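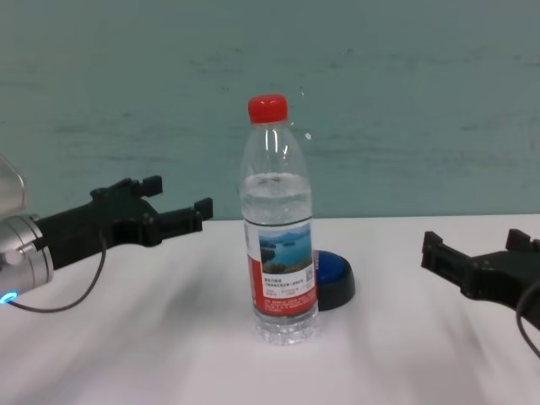 The question is about stop controls on shared two-arm teleoperation benches, and whether our internal rule should fix their position. Clause 7 of the Grevarside bench rules says that any operator-reachable button on the table must be "in clear view during the task." It does not say in view of whom, or from where. With a full water bottle set between the grippers, the blue-topped button behind it is half hidden from the operator's side. A round button with a blue top is also not a stop button by any convention I know, so a visitor would have to guess at its function. I would like wording that covers both points before the January revision.

Posted 18 Dec 2022 by hedel_bench
Print this thread | E-mail this thread

tkallio_r wrote:

Two separate issues. Color first. Red actuator on yellow background is for emergency stop. Blue is commonly used for reset or for an action the operator is required to take. If your blue button only marks the start and end of an episode, the color is fine and clause 7 should not apply to it at all. What does it do on your bench?

hedel_bench wrote:

Episode marker. It goes to the logger and has no connection to the drive power. The emergency stop is on the operator's pedestal, hard wired. The clause was written by Roel Goossens when we had one bench and the only button was the stop. It now gets applied to everything with a cable.

mistral84 wrote:

Then the clause is badly scoped and you can fix it in one line. Restrict it to safety functions. I would leave the marker out of the rules and let people put it where they like.

ogarrido wrote:

I disagree with mistral84. Olga Garrido, I maintain the bench rules at the Clalo site. We left the marker button out for a year and regretted it. Operators reached past the workpiece to hit it while the arms were still enabled. The button has no safety function, but its position decides where hands go. In your layout it sits behind the bottle and between the two grippers. I would not accept that for anything pressed by hand with drives on.

mistral84 wrote:

Who says it is pressed by hand? Some teams have the gripper press it as the last step of the task.

hedel_bench wrote:

Both happen. The task sheet for the bottle says gripper. People do it by hand when they are resetting.

ogarrido wrote:

That is what I mean. The rule has to cover the worst permitted use. Our text, which you may copy:

"Non-safety push buttons on the work surface shall be labeled with their function. If a button may be pressed by hand, it shall be reachable without passing a hand between the arms, or the arms shall be in a monitored stop before it is pressed."

tkallio_r wrote:

I would add liquids. A capped bottle is low risk until a gripper closes on it at too high a force, and an ordinary thin-walled bottle will deform well before the force limit on most parallel grippers. In that photo there is a cable hanging under the left wrist and another down the right side, both above the table. At minimum: cap on, fill level stated in the task sheet, no open connectors below the rim of the container.

mistral84 wrote:

The cable loops bother me more than the button. A loose loop under a wrist will catch a finger or the object sooner or later. We clip ours at 22 cm intervals along the forearm and leave slack only at the wrist joint.

ham_ctrl wrote:

Clipping is fine until someone rotates the wrist to its limit. We broke a connector that way. Check the full range with the drives slow before you fix anything. Also, please do not put force figures in the rules. Put them in the task sheet, where they can be changed without a revision.

hedel_bench wrote:

Draft for comment:

7.1 Emergency stop devices shall be in view and reach of the operator at all times.
7.2 Other push buttons: Clalo text as quoted.
7.3 Closed containers with liquid: cap fitted, fill level and grip force limit in the task sheet.
7.4 Cables at the end effector shall be secured, checked over the full joint range at reduced speed.

mistral84 wrote:

I still think 7.2 is too much for a logger button, but I can live with it if the label may be on the table next to the button.

ogarrido wrote:

It may. In 7.1, add "and not obstructed by task objects." Otherwise you will be back here with a larger bottle.

hedel_bench wrote:

Added. Sending it to Roel for review.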